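Walking Parts: the Lusum build at Csonka

The Csonka workshop charges its members by the month and lets them keep one shelf each. Réka Farkas and Zsolt Dudás share two shelves, and since March both have been given over to Lusum, a four-legged walking machine built in the evenings.

The design brief was short. Lusum had to walk on a hard floor under manual control, stand level when left alone, and be repairable with the tools already on the workshop wall. Farkas took the legs and the power supply. Dudás took the radio link and the control code.

Each leg has three driven joints. The first set of gearboxes, bought second-hand, had enough backlash at the knee to make the body sway on every step. Farkas replaced them with sealed units from Zikinitz and cut new shin plates to suit. Leg mass rose by 108 grams, which moved the centre of gravity forward and meant the battery tray had to be drilled again.

Wiring was the slower job. Cables routed outside the thigh snagged at full bend, so they now run through the joint axis with a small loop of slack at each end. The loop is tied at one point only. Tied at two, it chafed through its sleeve in an evening.

Control is by handheld remote with two thumb joysticks. The left stick sets forward speed and sidestep, the right stick sets turn rate and body pitch. Dudás began with a straight mapping between stick angle and speed, and found it too coarse near the centre for corridor work.
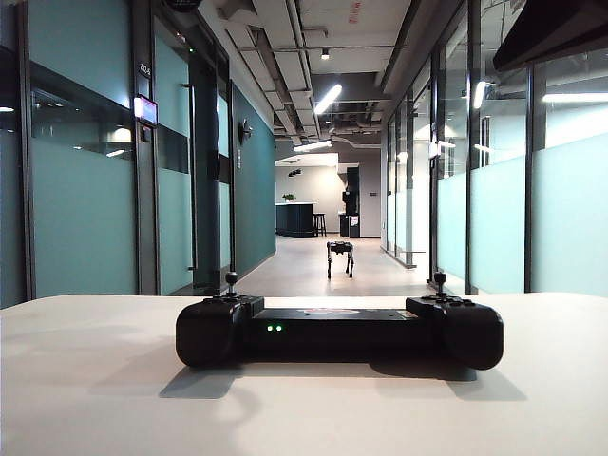
The present version uses a curve that is nearly flat for the first part of the travel and steepens after that. A dead band covers the middle of each stick. Commands go out every 20 milliseconds, and if the machine hears nothing for 200 milliseconds it stops stepping, squares its feet and holds its height. Farkas asked for that before she would let it walk on anything but a test stand.

The gait itself is a plain trot, with diagonal legs moving in pairs. A slower crawl is available for door thresholds. Dudás keeps both in one table of foot positions, 209 lines long, and edits it by hand. A gait generator was tried and dropped after it produced steps that the knee joints could not follow under load.

Faults are written in a paper log kept with the spares. Entry after entry concerns the rear right hip, where a grub screw worked loose under side load. Thread lock helped a little. A flat filed on the shaft helped more, and the screw has held since. The other recurring entry is foot wear: the rubber caps, sold by Dotetti as ends for chair legs, go through at the outer edge first and are turned a quarter round every Wednesday.

Running time is limited by heat in the knee motors. The code logs motor current and cuts the top speed when the running average climbs too far. Farkas would like a temperature sensor in each knee, but the spare conductors in the leg cable were used up by the joint encoders.

The step counter read 1169 at the end of the last session, having been reset when the new shin plates went on. Work on the shelf at present is a second battery tray, with slots in place of drilled holes.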